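Minutes, Open Day Planning Meeting, January 2022

Present: Deirdre McGrath (chair), Tadhg Coughlan, Feng-yi Yuen, Dymphna Horgan (minutes)

1. The block demonstration
Feng-yi very kindly took us through what visitors will see at the Carroll table, with the gripper open and the little wooden pyramid straight ahead of it, and the arch off to the right. We all enjoyed it, and Tadhg asked for a slower run when the school group of 37 comes in.

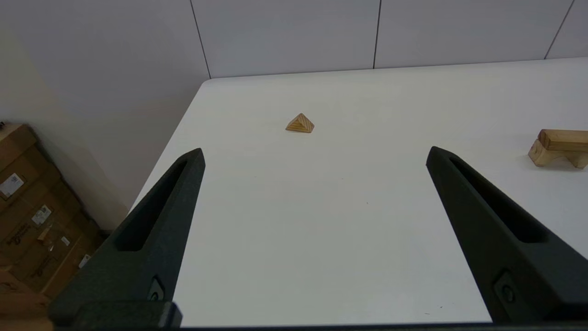

2. Welcome and tea
Deirdre will greet everyone at the door, bless her, and talks will be kept to 13 minutes. Dymphna to order the tea and buns.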